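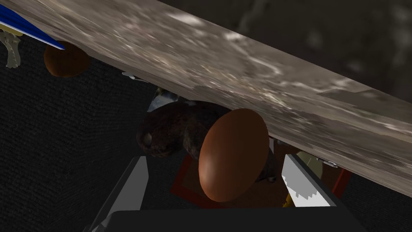
Clutter set, simulated cell. Large egg between the fingers, slab resting across the top.

Noda bench cell: simulator set-up and upkeep

Page kept by Aishwarya Shetty, Plollton. Last changed January 19, 2018.

The Noda cell has a two-finger gripper, a red-bordered tray and a set of household and odd-shaped objects dropped in as clutter. The page covers the simulated copy of the cell, which is where changes get tried before they go to the bench at Stutley. The render on this page is from the gripper view. Notes below follow the order in which the cell is normally brought up.

Fingers
Grey blocks, one each side of the gap. The collision shape is a plain box with a separate strip for the inner face. If you edit the visual mesh, edit the strip as well, or contact will be worked out on the old surface and the object will seem to float off the finger. The right finger shows a sawtooth line along the lower part of its inner face. Check for it on both fingers after any mesh change, with the light on the face you are checking.

Gripper base
Black, across the bottom of the view. It stays in shot at every finger opening. Do not move the view forward to get rid of it - the mask used by the grasp code is cut to fit it, and the mask has to be redrawn by hand.

Finger travel
Closing speed is held at 60 mm/s for the clutter set. Faster settings are fine with a single object on bare tray. With a pile, the fingers push the first thing they meet into the next one before the stop condition is read.

Tray
Thin dark red border, brownish inside. The border is its own body, fixed to the tray floor. It was one mesh until October, when Sarmīte Luik split it so that wall contacts could be logged apart from floor contacts. Older scene files still call the single mesh and will load without a warning. Open the scene tree and look for two entries under the tray.

Floor
Dark charcoal carpet texture with a fine weave. Friction is set higher than on the tray floor, so small parts that miss the tray tend to stay where they land. Leave the texture scale alone. When it is stretched, the speckle gets coarse enough to be picked up as small objects.

Eggs
Both eggs in the set use the same shape and colour. They are glossy, and the highlight runs down one side and leaves a dark rim on the other. The depth image does not care, but the colour segmenter does, and it will sometimes cut an egg in two along the edge of the highlight. Lower the gloss value first. Moving the lamp changes every other object too.

Slab
Grey and white, mottled stone texture. It is the widest piece in the set and the usual cause of a failed start. Dropped last, it can come to rest across everything else at an angle, as it lies in the render, with an egg up against its underside. The planner then offers grasps on whatever shows below the lower edge, and the slab itself gets no usable score because it is wider than the finger opening. For calibration runs, take it out of the drop list. For clutter runs, leave it in.

Small metal pieces
Light and thin, so they wedge easily under larger objects. If one starts to jitter, halve the time step for the settling phase only and put it back afterward. A piece that still jitters usually has a bad inertia value. The Nuchit object files arrived with several of these, and they have been fixed in our copy but not in the original download.

Settling
Let the pile rest for 3 seconds of simulated time before the first plan. Scene 193 needs longer. Its furry dark brown object has a rough mesh with many small faces, and contacts on it take almost twice as long to go quiet.

Regular checks
Run the empty-tray scene after each simulator update and compare the finger positions at full open and full close with the stored values. Reload the object list from the shared folder, never from a local copy. Save the render with the log, under the same name.

Still open
Shadow under the slab is darker than on the bench, which hides parts of the tray along the lower edge. Second lamp to be tried at Stutley first. Sarmīte has the lamp file.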